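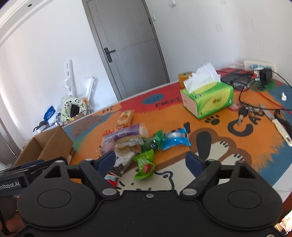

clureo_owner
Thread for anyone else running a Clureo through its first proper winter. I picked mine up in February with 40 miles on the clock and I'm trying to work out whether my range is normal. The dash says 100% and a lovely big number, then I get on the dual carriageway and it drops like a stone. My mind is on range even at home, with snacks in a pile on the cartoon dog rug and me sat working out charging stops for the next trip to the in-laws (two stops, in case you're wondering, and I resent the second one). What is everyone else seeing at motorway speeds?

saltmarsh
Welcome! It's the heater. Use the heated seats and turn the cabin down a couple of degrees, you'll get a good chunk back. Mine's been fine all summer, and I do 60 miles a day in it.

twopedals
Sorry but I'm not sitting in a coat in a car that cost me that much. I had the Drorklow before this and it managed perfectly well in the cold with the heat on full. The Clureo is a nicer drive but they've been a bit cheeky with the range figure if you ask me.

saltmarsh
Nobody said a coat. Heated seats are lovely. And the Drorklow has a much bigger battery, so of course it goes further?

twopedals
Bigger battery and it was cheaper. I rest my case.

clureo_owner
Ha, well, I did look at the Drorklow. Couldn't get on with the seats at all, my back was killing me after the test drive. I take the point on the heater but it's August now and I'm still well under what I expected, so it can't all be that.

grumpy_in_gloucs
What wheels? If you've got the big ones that's your answer. My brother-in-law went down a size on his and swears by it. Looks a bit like a shopping trolley now but he's happy.

clureo_owner
Big ones, yes. They came with the trim. I'm not swapping them just yet – I only got that trim for the wheels!

farura_fan
Has anyone had the software update? I came over from a Farura and theirs used to guess the range from how you'd been driving, so the number was miserable but true. The Clureo seems to guess from thin air. Dealer (Amarasinghe, on the ring road) told me the new version sorts it. They had the car for a morning and my full charge figure went down, which didn't feel like much of a present, but it's been closer to what I get.

twopedals
So they fixed the range by telling you there's less of it. Brilliant.

farura_fan
Well, yes, but I'd sooner know before I set off.

saltmarsh
Agree with that. Also check your tyre pressures, mine were miles off when it was delivered.

clureo_owner
Update: August 24, 2021 and I've finally done the tyres. All four were low, one of them badly. Drove to work and back this morning and used 81% of what I normally would on the same route. Same weather, same traffic by the bridge. Booked in at Amarasinghe for the software as well. Still two stops to the in-laws, I think.

grumpy_in_gloucs
One good run doesn't prove much. Do it for a fortnight and then tell us.

twopedals
And put the heater on while you're at it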